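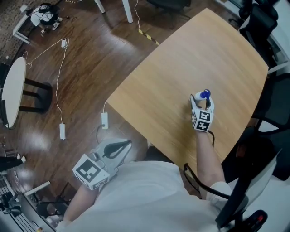 How long should a small office keep a laptop before replacing it?

Four years from the purchase date for most staff, with one battery replacement along the way if the machine needs it. That is the number I settled on at Wekix after trying three and five, and the rest of this post is the reasoning and the spreadsheet columns behind it.

Background first. Wekix has 20 people on staff and I look after their computers two days a week. When I started, laptops were replaced when they broke. The oldest machine in use could no longer take the current operating system, and the newest had been bought in a hurry at retail price with half the memory its user needed. There was no list. I built one in March by walking from desk to desk and writing down serial numbers.

The list has one row per machine and these columns: serial number, user, purchase date, warranty end, memory, storage, battery cycle count, last OS version supported by the maker, disk encryption on or off, and a free text note. I tried two inventory tools before going back to a spreadsheet. Both tools collected far more than I wanted and neither stored the purchase date unless I typed it in by hand. At this size a spreadsheet is fine. At 200 machines I would not say so.

Three years looked good at first because it matched the warranty. A machine leaves when the coverage leaves, and you never pay for a repair out of pocket. The trouble is that a three-year-old laptop bought with enough memory is still a good laptop. We sold a small batch at that age to a reseller in Drurnley, and the price we got did not come close to covering the extra year of use we gave up.

Five years failed in the other direction. Batteries were the main cost, then hinges, then chargers. The larger cost was time. In the fifth year the tickets per machine went up sharply, and most were vague: slow, hot, fan noise, video calls dropping. Each one takes an hour to look at and ends with closing some browser tabs. Pentti Laitinen, who does the books, asked me to put my own hours into the comparison at full rate. Once I did, year five was more expensive than a new machine spread over four.

So, four years, with these rules:

Buy more memory than the user needs today. On most of our models it is soldered and can't be added later.

Buy the three-year warranty and treat year four as self-insured. Set aside a fixed sum per machine for that year. We have used less than half of it so far.

Check the battery at 30 months. If maximum capacity reads under 80 percent, replace it then, while the user can still plan a day without the laptop.

Replace a quarter of the fleet each year, oldest first. The budget line stays flat and I never have to set up more than a handful of machines in one week.

Keep one spare, fully updated, in the cabinet. Open it once a month and let it install whatever it has been missing. A spare that needs two hours of updates is not much use at 9 a.m.

There are exceptions. Prasert Siriwan edits video and gets a new machine every three years; his old one goes to someone who works in email and documents for the remaining year. Ankica Dervishi works mostly from the Eradwood site and prefers a desktop, which I leave alone for six years as long as the OS is supported.

On disposal: encrypted disk, erase from recovery mode, sign out of every account, remove the device from management, then check that it has really gone from the management console. I skipped that last step once. The buyer switched the laptop on and was asked to sign in with a Wekix account, and I spent a morning on the phone with him releasing it. It is now a column in the spreadsheet.

Two things I have not solved. Docks and monitors are not on the list at all, and the docks fail more often than the laptops do. Phones are on a separate list that Timo Janssen keeps, with different column names and dates in a different format. I plan to merge the two before the next round of purchases. The docks will have to wait until after that.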